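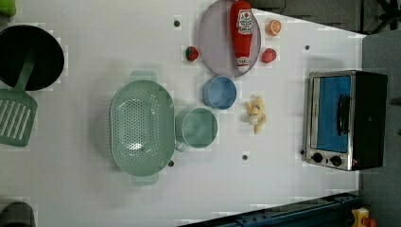
*3 min read · 488 words*

**Stuston, May** — I've been putting off writing this one because I wanted every last detail nailed down first, and of course a few of them still aren't, but I can't sit on it any longer. Inura is opening a shared community kitchen in Stuston this May, and you're all invited to come cook in it!

If you've been following us for a while, you know how we got here. Inura started as a weekly supper in a borrowed church basement, with one good stockpot and a sink that drained when it felt like it. People kept asking if they could use the kitchen on other nights (to make jam, to bake for a school fundraiser, to feed a family reunion that had outgrown somebody's apartment), and we kept having to say no. The basement wasn't ours, and the key had to go back by nine.

So we went looking for a place of our own. We looked at an old laundromat, then a former shoe store, and then we walked into the Lykkegaard building on a rainy afternoon and I started measuring the walls with my umbrella. It used to be a bakery. The floor drains were already in, the back door is wide enough for a cart, and the front windows get sun until dinnertime.

The finished space is 2679 square feet, split between the kitchen itself and a dining room that seats 80. There are 2 cooking stations, each with its own range, prep counter and sink, so a pair of groups can work side by side without bumping elbows. We also have a walk-in cooler, a dry pantry with lockable shelves, and a dishwasher that finishes a load faster than I can find a clean towel.

Gundent handled the remodel, and I'd like to thank their crew for putting up with me. I changed my mind about the tile more than once. I also asked them to save the bakery's old bread racks, which took some scrubbing, and those are now up in the pantry holding flour and rice.

Booking is simple. You pick a station, pick a block of time and tell us what you're making. Morning blocks start at 7 a.m. and evening blocks run until 10 p.m. Residents of Stuston get the lower rate, and nonprofit groups can ask us about free hours — please do ask, we set them aside for a reason and I'd hate to see them go unused. First-time cooks need to come to a short orientation, where we'll go over the ranges, the cooler, the trash and recycling, and how to shut everything down at night.

We'll be running classes too. The first batch covers weeknight soups, basic knife skills, pickling, and a kids' lunch class for ages eight and up (a grown-up has to stay in the building, but they can sit in the dining room with coffee). Sign-up sheets will be at the front counter from opening day, and we'll add more sessions as they fill.

And yes, the weekly supper is moving with us! Same hour, same pay-what-you-can jar, a lot more chairs. The stockpot is coming along as well, dents and all.

Parking is behind the building, off the side street. The front entrance is level with the sidewalk and the restrooms are on the same floor. If you have food allergies or need any kind of setup changed at a station, put it in the notes when you book and we'll get back to you before your visit.

**For reporters and local newsletters:** we're glad to show you the kitchen before it opens to the public. Stop by the front counter at the Lykkegaard building any time after 10 a.m. and ask for the Inura office. We can set up interviews with the kitchen team and a few of our longtime supper regulars.

**About Inura:** Inura is a nonprofit food group in Stuston. We host shared suppers, teach cooking classes and rent affordable kitchen time to neighbors, clubs and small food businesses.

###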